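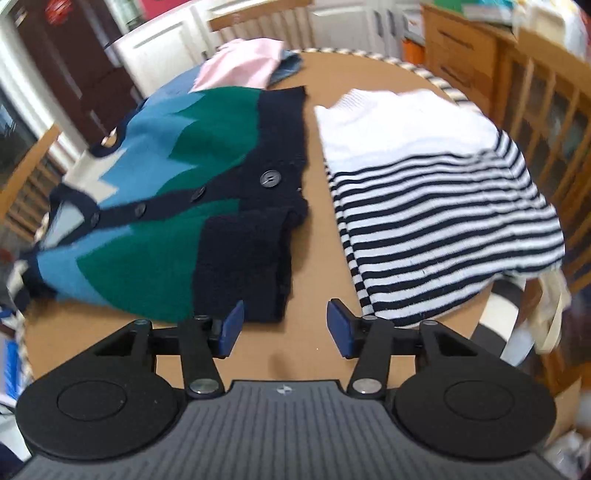

From: Chang-ho Yang
To: Wilthorpe knitting list
Date: August 25, 2020
Subject: Re: [wilthorpe] Length growth in heavy cardigans

Marian wrote:

> I have finished the second of two heavyweight cardigans from the same
> chart and it has the same fault as the first. Off the needles it matched
> the schematic. After a month of wear the fronts are longer than the back
> and the whole body has dropped by more than an inch. I swatched, I washed
> the swatch, and my gauge was 19 stitches to four inches both before and
> after. Yarn is Wenduvix worsted held double for the body, single for the
> bands. Pattern was drafted in Jukby from my own measurements.
>
> Is there a way to predict this, or do I just knit shorter and hope? And
> can the first one be saved without ripping back to the armholes?

Your stitch gauge is probably correct and is not where the error is. Growth in a heavy garment is almost entirely in the row direction, and a washed swatch dried flat will not show it. A swatch weighs very little. A cardigan body hanging from the shoulder seams carries its own weight through every row above the hem, and the rows nearest the shoulder carry the most. You need a loaded row gauge as well as a flat one.

There was a thread on this in January, but the attachments were lost in the move from the old server and the archive copy is hard to follow without them. The method is repeated below with the corrections that came up in that discussion.

Measuring loaded row gauge

1. Knit the swatch at least eight inches wide and eight inches long in the actual body fabric. If the body is held double, the swatch is held double. If the body is intarsia, include at least two color joins. Joins twist differently from plain fabric and usually stretch less, so a plain swatch will overstate the growth in a pieced fabric.

2. Soak in lukewarm water for 15 minutes, press in a towel, and dry flat without pins. Pinning sets a dimension that will not survive the next wash.

3. Measure row gauge flat, over the center six inches. Write it down. This is the number most drafting programs ask for.

4. Clip the top edge to a hanger using a full-width skirt clip or a dowel run through the top row. Two clothespins at the corners will make the center sag and spoil the reading.

5. Add weight to the bottom edge. The amount should match the load on the fabric at mid-body, scaled to the width of the swatch. Estimate the finished weight of everything below the underarm, halve it, divide by the total body circumference in inches, and multiply by the swatch width. Your cardigan is 49 inches around at the chest, so an eight-inch swatch carries a little less than one sixth of the halved figure. Large binder clips work well as weights and can be added until a kitchen scale agrees with the calculation.

6. Leave it. Most of the movement happens on the first day, but plied wool keeps creeping after that. I left mine up for 11 days and saw no change past the end of the first week.

7. Measure the same six inches while the swatch is still hanging. Do not take it down first. Some of the stretch recovers as soon as the load is removed, and the garment will not have that advantage while you are wearing it.

The ratio of flat rows per inch to hanging rows per inch is your growth factor. For a single strand of worsted I usually get three or four percent. Doubled yarn at a loose gauge can reach six. On a body two feet long, six percent is very close to an inch and a half, so what you describe is ordinary.

Applying the number

Draft the body length using the hanging row gauge. Draft the sleeve length using the average of flat and hanging, because the sleeve carries only its own weight and is partly supported by the arm. Draft the armhole depth with the flat gauge. The yoke is supported from above and from the sides, and if you shorten it by the full factor the armhole will bind. I made that mistake on a pullover in Odoi bulky and the only fix was a gusset.

Jukby accepts only one row gauge per piece. The workaround is to split the body into two pieces at the underarm, give each its own gauge, and join them in the chart view. Save a copy before joining, as the join cannot be undone after the file is closed.

Why your fronts are longer than the back

This is a separate problem. The back is held at both shoulders and across the neck. Each front hangs from one shoulder only and has a free vertical edge. The free edge grows more than the side seam, and the band then either pulls the edge up or goes along with it. In your case the band is a single strand and the body is double, so the band is the weaker of the two and it stretches with the front.

Buttons add to the load. Large buttons on a soft band pull at one point each, and a cardigan that is usually worn open gets all of that weight on one side. It is worth comparing your left and right fronts. If the button side is longer, you have found part of the cause.

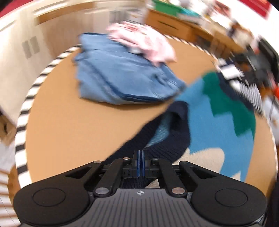
Stabilizing the front edge

Any of the following will hold a front edge, in increasing order of effort.

a. Crochet a slip stitch chain up the wrong side of the pickup line, working from hem to neck with a hook two sizes smaller than the needles. Check it against the side seam every few inches. This can be removed and repeated, so I would try it first.

b. Sew grosgrain ribbon to the back of both bands. Wash the ribbon before cutting. Cut it to the length the band should be, divide band and ribbon into eighths, pin, and ease the knitting to the ribbon. Machine-made buttonholes in the ribbon look neater, but a hand-worked buttonhole through both layers lasts longer.

c. Remove the bands and reknit them with the yarn doubled on a smaller needle, picking up fewer stitches. For a loose body fabric, two stitches for every three rows is the usual starting point. If the body already measures long, go to five for every eight.

Small backing buttons on the wrong side will spread the pull of large ones and should be added whichever method you use.

Saving the first cardigan

You do not need to rip to the armholes. If the body is plain below the last color change, snip one stitch in the row above the hem ribbing, unravel that row, and put the live stitches on a long circular needle. Rip upward to the length you want and knit the ribbing again downward. Stitches worked down from a live edge are offset by half a stitch. In ribbing this shows as a small jog where the knit columns meet, so put the change at the first row of the rib, where it will be taken for part of the pattern.

If a color section runs all the way to the hem, do this only where the chart allows it. Ripping upward through intarsia is slow. Every strand has to be pulled out at its own join, and the ends you wove in will be locked into the neighboring color. Budget an evening for the ends alone. The other option is to reinforce the shoulders and the back neck with a slip stitch chain, which recovers roughly half an inch on most garments and takes very little time.

Storage

Fold heavy knits and keep them on a shelf. Sleeves in, then in half across the body, with the fold in a different place each time. A padded hanger is still a hanger, and the growth at the shoulder line happens just as it does during wear. If you have to dry one on a rack, lay it across the whole rack with the sleeves on top of the body.

I would be interested in your flat and hanging figures for the Wenduvix once you have them, particularly with the joins included. Please give the needle size and whether the swatch was washed more than once. The table in the list files has entries for single strand only, and I can add the doubled figures when I next update it.

Chang-ho

--
Wilthorpe knitting list
Please trim quoted text when replying. Digest subscribers should change the subject line before posting.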